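Costetell Wrist Recording Kit

Product code 3477-W
For tabletop arms with a two-finger gripper

The Costetell kit records demonstrations for training pick-and-place policies. It consists of a wrist camera, a mounting bracket, a sync box and the Pillay recording software. An operator guides the arm through a task and the kit stores video, joint positions and gripper opening against a single clock.

The camera sits behind the gripper and looks forward past the fingers, so the contact points and the target stay in view during the approach. Small objects in shallow containers are the usual starting task - a cube and a ball in a basket are enough to check that the mount is straight and the exposure is set.
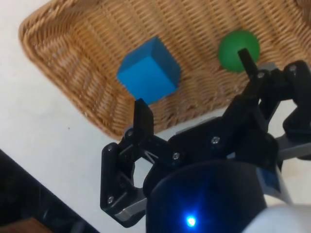
Each demonstration is saved as a separate episode. Episodes can be marked as good, failed or discarded from the foot pedal, without letting go of the arm. Failed episodes are kept by default and can be left out at export.

Specification
Episodes per session: 999 maximum
Internal storage: 1,000 GB
Mass at wrist, with bracket: 335 g
Export: one folder per episode, video plus a plain table of joint values

Calibration must be repeated whenever the bracket is removed. The routine is run from the Pillay menu with the printed target supplied.

The kit does not include an arm, gripper or training software. Brackets for other wrist diameters are made to order at Viltthorpe; send a drawing with the enquiry.

Technical contact: Ngaio Ormsby, Vavham Instruments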